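Can a Robot Clear My Kitchen Counter Yet?

By Beca Harries
November 30, 2025
14 shares | 3 comments

Those of you who have been reading this newsletter since the Redeck days will remember that I have a soft spot for the question my mother asked me when I first started writing about automation, which was when she could stop doing the dishes. I told her it would be a little while. She has asked me again every Thanksgiving since, and this year, with the roasting pan soaking and gravy on the ceiling (a long story, and my brother's to tell), I promised her I'd go and find out properly and write it up for all of you at the same time.

So I spent a good part of this month talking to people who work on household robots, and one very pleasant afternoon on a video call with the folks at Skilico, a small outfit in Flolham that builds practice kitchens for robot arms. I should say practice kitchens on a computer. You don't have to mop them, and when a bottle goes over you press a key and it stands up again, and I'll admit I was jealous. The idea is that a robot can try the same reach, the same grab, the same gentle set-down many more times on a computer than it ever could in a real room, and then you take what it has picked up and try it on a real arm with a real sink nearby.

I had pictured something very neat, like a kitchen in a catalog, with one mug on a bare counter. If you have ever watched a robot demonstration you'll know the mug I mean. What they've made is a good deal closer to my own counter on a Sunday night, when the bottles and the sponge and the frying pan have all been pushed together and somebody's foam finger from the game has landed in the middle of it.
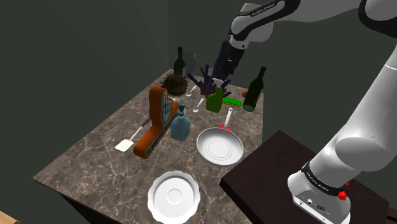
A simulated countertop with plenty left to tidy, and the arm reaching in over the far end.

I asked which of those things is hardest to pick up, thinking I'd be told the wine bottles, and the answer was the spoons. A spoon lying flat gives a gripper very little to hold. You and I slide a fingernail under the edge or drag it to the end of the counter without thinking, and a gripper with two stiff fingers has to come down almost exactly right. Spiky things and branching things are awkward in their own way, as there are so many places to take hold and most of them are bad. A spray bottle is friendlier. It stands up and it has a body you can close your fingers around, though where you ought to hold it depends on whether you mean to move it or use it, and that is a whole other conversation (we had it, and it went on for some time, and I enjoyed every minute).

Then there's the matter of reaching past one thing to get to another. I do this all day long. I lift the pan over the soap, I tuck my elbow in so I don't knock the bottle, and I couldn't tell you how I do it. For an arm bolted in one place, every other object is something to go around, and so is its own elbow. The team told me they had set up 800 different arrangements of clutter this year, and that the arm does nicely when things have a hand's width between them and gets a great deal worse when they're touching. I thought of my cutlery drawer and said nothing.

And picking up is only the first half! Tidying means knowing where a thing goes. The spatula belongs in the crock by the stove, at my house anyway, and at my sister's it belongs in a drawer, and she will tell you so. A wine bottle might be headed for the rack or for the recycling. Most of the systems I heard about this month need a person to say which, and I don't think that's a failing. I need a person to say which when I'm in my sister's kitchen too.

The shop floor is further along, as it usually is. I called on Amundsen, who pack kitchenware for mail order on the other side of Flolham and who put in an arm back in April to move boxed frying pans from a belt to a pallet. It handles 2,000 boxes on a good day and has been, by all accounts, a nice steady coworker. But a box is a box, and it comes down the belt facing the same way every time. When I asked whether the same arm could unpack the customer returns, which arrive in all sorts of wrapping with the lids taped on sideways, the shift lead laughed in a kindly way and showed me the table where 2 people do it by hand.

So here is what I'm telling my mother. For one kind of object, in a spot the machine knows, with some room around it, yes, today. For wiping down a clear counter, pretty nearly, and I've seen it done with a sponge and a fair amount of patience. For a full counter after a family dinner, in a house it has never been in, no. I asked 9 people in the business when that would change and got 9 answers, all of them given with great confidence, so I'll spare you the average.

I'll be going back to Skilico in the new year, when they plan to have some of the same chores running on a real arm, and I've been told I may bring my own spoons. If you have a chore you'd like me to ask about, do write in. The fitted sheet has been suggested many times already, and I promise it's on the list.

3 comments

Prairie_Lou
My vote is for the lint trap. Also please tell us about the gravy.

Glenn T.
I worked with palletizing arms for years and the returns table is exactly right. Ours could stack all day long but a torn box would stop the whole line. Good piece, Beca.

marisol in 4B
Does it matter what the countertop is made of? We have a shiny one and even our robot vacuum's little cousin, the window one, gets confused by reflections. Would love to hear more on that next time.

Recent items
Folding Towels, One Corner at a Time
What the Redeck Years Taught Me About Conveyor Belts
Reader Mail: Your Robot Vacuum Stories
An Afternoon on the Packing Floor at Amundsen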